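Gripper notebook, kitchen bench
2025-03-06
Entry by Snædís Thygesen, checked by Þröstur Mogensen

Purpose: decide whether the Tundetti fingers stay on for the tray work or whether we go back to the Nuteo pair. Both sets are black, both fit the same mount, and the controller is the Belto unit with firmware build 1194. Camera settings untouched from the last entry.

Bench left cluttered on purpose. The Ásgeirsdóttir layout sheet wants the tray reachable with the tea caddy and the cutting board still in place, so nothing was cleared for the trials.

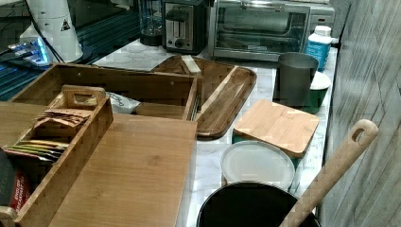
The Nuteo pair went first. Closing is quick and the force reading settles early, but the pads are wide and need clearance on both sides of whatever they take. On the small block that is no trouble. On a tray rim the outer pad touches down before the inner one is over the edge, and the controller reads that as contact and stops.

Changed the contact threshold in 2 steps. The first made no difference. The second let the pad push on, and I did not like the sound of it. Put back to default.

Swapped to Tundetti. Swap takes longer than it should; one screw is hidden behind the cable run. Þröstur wants a longer key kept in the drawer.

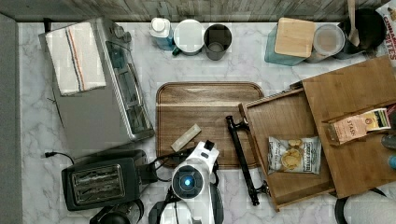

Does the wrist camera need recalibrating after a finger swap?
Only the tip offset changes. The camera mount stays put, so the camera-to-wrist figures carry over. Enter the new finger length and run the short check.

Ran the short check 3 times with the Tundetti fingers. The last two agreed. The first was off along the finger axis, and I put that down to my not having seated the left finger fully. Discarded.

Approach over wood is where the narrow tips earn their place. With boards overlapping there are several heights within a short distance, and a wide pad bridges them. A pointed tip can be brought down on one surface without fouling the next. Slow descent throughout, speed limit on.

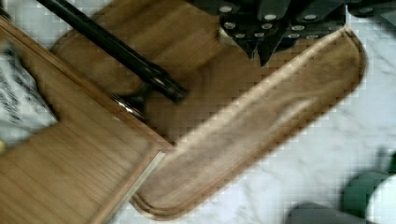 Why not use depth from the wrist camera for the last part of the descent?
At that range the finger hides the point we care about, and the marble gives poor depth. We take the height from further up, hold it, and let the force reading finish the move.

Þröstur's objection to the Tundetti set: the tips flex sideways under load. Fair. It shows when lifting anything long by one end, and the paddle board would be a bad case. I would not use them for that. Nuteo held steadier in the same test on the bench block, though we have no proper figure for either, only the joint error on the Belto log.

Cable run needs attention whichever set we keep. With the wrist turned fully over, the slack gathers near the elbow and pulls on the next move. Added a clip and limited the wrist turn in the controller. Limit is written in the config file under my initials. 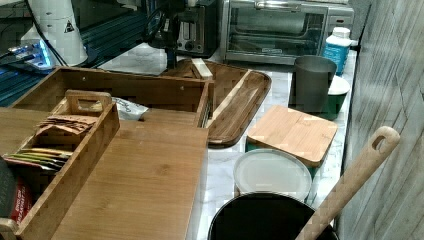 To do

Tundetti fingers stay on until the tray trials are finished.
Nuteo pair cleaned and bagged with its screws.
Order a spare set of pads for Nuteo.
Þröstur to measure side flex with the spring gauge, both sets, same height.
Repeat the rim approach from the wall side, 2 runs per set.
Ask whether the Belto threshold can be set per finger. If it can't, look at it again in June when the next build is due.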